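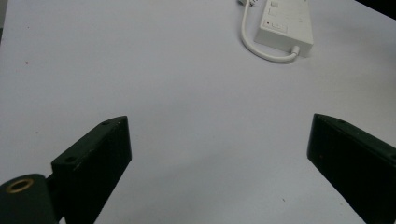

Open jaws over the bench, with the power strip still out of reach.

Buy the dull gripper

Most of the arguments I hear about grippers are arguments about fingers. Soft or hard, two or three, bare plastic or a rubber skin. I spent the better part of May comparing hand-held grippers for a small automation shop in Rostville, and I came away thinking that the fingers are the part that matters least when you are deciding what to buy. You can swap fingers in a few minutes. You can't swap the way the tool sits in your hand, or where its camera looks, or how long the maker takes to answer an email.

The kind of tool I mean is the one you hold yourself. There is a camera on it that looks down past the fingers, and a person does the task with it so that an arm can be taught to do the same task later. We had two on loan. One came from Otmont and is sold as a finished product. The other was a Kulkarni, which arrives as a kit and expects you to own a screwdriver. The Otmont cost us a quote of 3,000 dollars before shipping. The Kulkarni cost roughly a quarter of that, plus an afternoon.

I'll say where I ended up. I would buy the Kulkarni, and I would buy it again if the prices were the same.

What we tried

We picked 12 jobs and ran all of them with both tools. Some were the usual ones that everybody runs, such as picking up a block or putting a lid on a jar. I don't learn much from those. Any gripper that leaves the factory can pick up a block.

The better jobs were the annoying ones. A power strip is a good example. It is long, it is smooth, it is pale, and it has a cable on one end that pulls it around when you try to turn it. You have to decide where to take hold of it. If you grab it near the cable, the far end swings. If you grab it in the middle, you may be covering the switch. A person sorts this out without thinking, and then you put a tool in that person's hand and they have to think again.

The strip also tests the camera. White plastic on a white table gives the picture very little to work with, and a white cable gives it even less. I have watched people judge a camera on a table full of bright toy fruit and then wonder why it struggled at a customer's site, where every part is gray and so is the conveyor. Test on the bad table first.

Bhavana Sundaram, who did most of the handling with me, wanted to put down a dark mat. I talked her out of it, and I think I was right, though she still brings it up. A mat would have made both tools look better by the same amount, and we weren't there to make them look better.

What the fingers told us

The flat, blocky kind of finger has a poor reputation. It looks like something you would put on while waiting for the real part. I have come to like it. A flat face is predictable. When it meets a flat-sided object, you know what will touch and where, and when something slips you can usually say why. With a curved or padded finger, I was often guessing.

Screw holes matter more than shape. If the finger comes off with ordinary screws, and those screws go into brass inserts instead of straight into plastic, then you can change it as often as you like. Threads cut into bare plastic last a handful of swaps in my experience, and then you are reaching for glue. I would put brass inserts near the top of any shopping list, and I have never seen them in a sales sheet.

Dark fingers on a pale table also turned out to be useful. You can tell at a glance where the tool ends and the work begins. The price is that dark fingers vanish in front of a dark part, and then you want a second set in some light color. Print both sets on the first day. 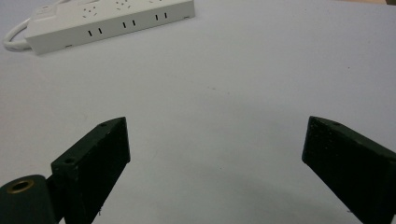
The case against me

There are fair objections. The first is time. Our afternoon of assembly became most of the next day as well, since one of the mounts went on backward and we didn't notice until the jaws refused to close evenly. A shop that bills by the hour could lose a good part of the savings that way. If you have no one who likes that sort of work, buy the finished tool and don't feel bad about it.

The second is support. Otmont answered our questions in under 4 hours every time. The Kulkarni people took 5 days to answer one, although the answer was a good one and came with a drawing.

The third is the software. Both tools record into Tistance, which is what our arm controller reads, but the Otmont sets itself up and the other one needs its camera calibrated by hand. This is a real difference. You do it again every time the camera gets knocked, and it will get knocked.

I take all of that seriously. What decides it for me is what happens in the second year. A finger will snap, or a customer will turn up with a part that no stock finger fits. With the kit we can change the drawing in the morning and have a new finger on the tool after lunch. With the sealed product we would be writing to sales and waiting – and paying for the wait.

What I would do differently

I would spend less time on the jobs themselves and more on watching how people hold the tool after an hour. Weight felt fine on both in the first ten minutes. By late afternoon I was resting my wrist on the table between tries, and a wrist on the table changes the angle of the camera. None of my early notes cover this, and I trust them less for it.

I would also write down every adjustment at the moment we made it. We moved the jaw opening twice on the Kulkarni and I can only find a record of one of them. Bhavana thinks the other was before the jar lids. I think it was after, and we have agreed to run the lids again.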